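The second flat and the fee for the cupboard

3rd March

I went back to Albers Court with a tape measure, having learned from the first viewing that "generous double" is a term of affection. The bedroom will take a double bed, provided you get into it from the foot end and never quarrel.

The agents are called Flatier, and they have listed the place at 55 square metres. I made it a bit less, but I had not counted the airing cupboard, the bay, or the part of the hall where the door swings. Apparently one does. The young man from the office watched me crawl along the skirting board and said most people just get a feel for it.

I have a feel for it. It feels like 2,623 pounds a year in service charge, payable in 2 instalments, for a lift that stops one floor short of mine and a garden I may look at.
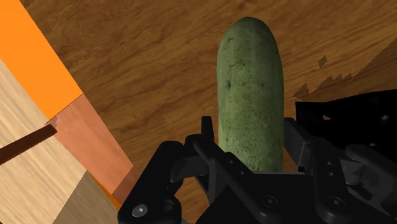

The storage unit is separate, and so is the 200 pounds a year they want for it. It lives in the basement behind a mesh door, and it would hold a bicycle if the bicycle stood up. I asked whether I could have the flat without it. The young man rang someone at Himo, who manage the building, and was told the two go together, like a married couple at a party.

Still, the light in the kitchen is lovely. There are proper shelves in the alcove, the neighbours seem to own no drums, and the bus to Plarno goes from the corner. I stood at the window for a while pretending to check the catches.

I have put in an offer well under the asking price — low enough to be rude, according to my sister, who has never bought anything without a discount code. Flatier say the seller is "considering her position". I am considering mine, which is on a camp bed in my sister's box room.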